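Notebook, December, grasp point picker (Batano branch)
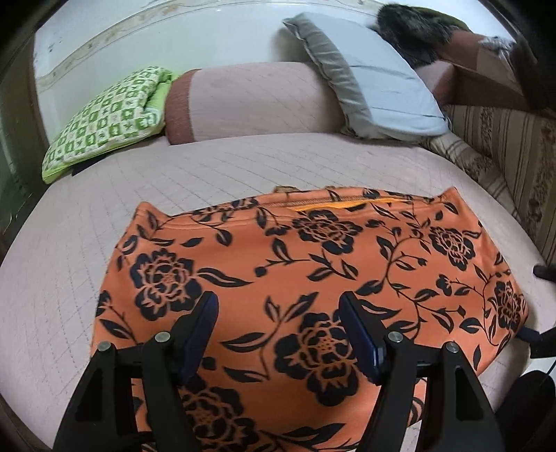 Got the new edge-first proposal code running end to end on the handheld clips, and I'm really happy with it! The old picker scored grasps from local contrast, so anything with a busy print sent it wild. The orange bag is the worst case we have: big black roses and vines all over the fabric, and the old version kept putting its best grasp on a rose, usually the one low down between the two fingers, as if a petal outline were something you could pinch. The zipper edge along the top is where we want it to go, and the dark teeth against that bright orange lining turn out to be a lovely long line for the edge fitter.

What changed: contrast is now only a tie-breaker. First pass fits long smooth edges, second pass throws out any closed loop smaller than the pad width (goodbye petals), third pass checks there is room for both fingers. Ran it on 10 clips. Old picker landed on a real edge or fold in 7... no, scratch that, I read the wrong column. Old one got 7 wrong. New one gets 8 right.

The two misses are both quilting. The diamond stitching on the bedspread gives long, clean, continuous lines, and near the border of the image the lens bends them so much that the fitter joins several into one happy curve. Luuk says undistort first and stop being lazy. He's right, but the remap costs us 90 ms on the Calteneck board and I'd like to try it on a half-size image before giving in.

Also: the finger mask was stale. It was drawn for the old pads, so a sliver of navy rubber leaked through and got scored as an edge. Redrew it by hand, saved as finger_mask_v8. Ruth, please pull before you rerun anything!

To do
- half-size undistort, time it
- loop filter threshold is hard coded, move to config
- ask Ruth if the Umance labels mark zippers separately from hems
- try the strap as a second target, dark blue, should be easy (famous last words)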